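Is the Bresuma two-finger gripper worth the extra over the Zeman one?

Posted by Crescencio Pacheco, November
3 comments - 5 shares

I've got a small arm on a bench and need to choose a gripper. The Bresuma page promises "up to 1,000 grips without adjustment", which sounds to me like a number picked for the brochure. Has anyone run one against the cheaper Zeman on plain pick and place? I only need to lift small blocks and put them down again.

Ruairi Rutherford

I'd ignore the 1,000. No load given, no object size, no word on what counts as a grip. I ran both on the same arm with the same script, 48 tries each, moving the block a little every time.
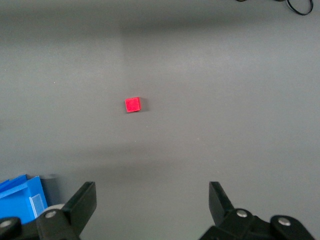
The Bresuma missed 2 and the Zeman missed 5. I wouldn't pay double for that gap, and I'm not convinced it would hold up over a longer run. Most of the misses came when the block was turned and a fingertip caught a corner - a camera problem more than a gripper one. Redo your wrist camera calibration before you buy anything. Mine was 22 pixels out and I'd have blamed the fingers.

Check the bolts on the Zeman after the first day, mine had worked loose by Wednesday.

groltalari_fan

Bresuma is better, get that one. Had mine ages, no trouble.

Illine

What are you lifting besides blocks? Both are fine on flat sides. For anything round I'd want softer pads, and neither maker sells them. Try 30 picks with your own parts if the shop will take returns.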